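4. Setting Up the Nedetti Work Table

Read this section through before you start. You will need a second person for steps 2 and 3.

4.1 Choosing a spot

The table needs a level floor and 700 mm of clear space along each long side. Keep it out of direct sun, which yellows the top over time. Do not place it over a floor vent.

4.2 Fitting the legs

1. Lay the top face down on a blanket or the flattened carton.
2. Set a leg in each corner bracket with the leveling foot pointing up.
3. Start all four bolts in each bracket by hand, then tighten them with the supplied wrench.
4. With one person at each end, turn the table over and set it on its feet. Lift it by the top, never by the legs.

Caution: Do not use a power driver. It can strip the threaded inserts, and stripped inserts are not covered by the warranty.

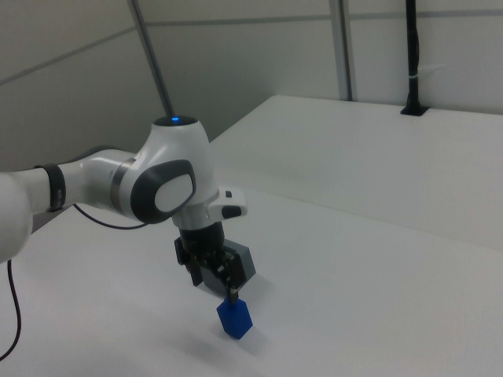
4.3 Leveling

1. Place a spirit level across the short side, near one end.
2. Turn the leveling feet until the bubble is centered. Clockwise lowers the corner.
3. Repeat at the other end, then along the length.
4. Hold each foot still and tighten its lock nut against the leg.

Note: Check the level again after 30 days. On carpet, check it every few months.

4.4 Load limits

Spread evenly, the top will carry 800 N. Do not sit or stand on it. If you are adding the Birnier shelf kit, fit it before loading the table (see Section 6).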